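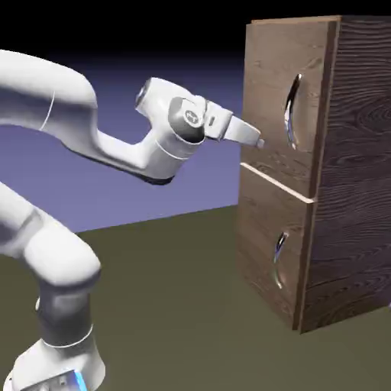
February, 7:40 pm
By Dalia Lukoševičius

Spent most of the day on the equipment sheet. Roy wants one arm bought before summer and a second only if the drawer task holds up in simulation first. I think he's right, though Genowefa would order both tomorrow.

The Josham quote came back with the gripper listed separately again. Asked them to put it all on one page. Triltden are cheaper but want 50 percent up front and won't say what the service visits cost.

Ran another batch of drawer pulls after lunch, 1000 tries, upper drawer only. It failed on 46. Most of those were bad grips on the handle, so I've added a line for spare fingertips — 367 for the set, which seems high. Lower drawer next.

Still no floor plan from Maureen. Can't price the mounting plate or the guard fence without it. Also need to ask if the power in the back room is good enough, or if that's another bill.

Call Josham in the morning. Send Roy the sheet even if it has gaps.

Last updated: 9:15 pm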